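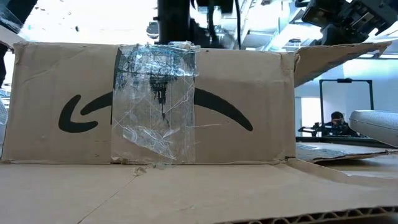

From: Divina Lumanlan
To: Florkwood robotics club list
Subject: Re: boxes for the Mellov task

Hello all,

Pacita Malabanan wrote:
> Do we keep the tape on the cardboard, or does
> each team get clean boxes? Our arms handle
> clean ones much better. Also, who has the knife
> after practice?

Thank you for the question, Pacita. The rules from Trarulum say only "used shipping box, folded or flat", so I think we should practice with the tape on. Clean boxes are easier, but I am afraid we would learn the wrong thing.

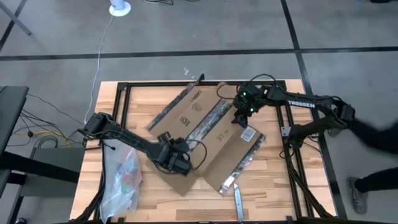
The knife goes back in the drawer of the Bautista room, with the blade closed. Please write your name on the sheet when you take it – last February we lost two.

We now have more than 300 recorded tries, and I would like each team to add 4 with a box that is already flat. If the gripper loses the edge of the cardboard, please stop and start again, and do not help it by hand. Bad tries can stay in the folder, only mark them.

Kind regards,
Divina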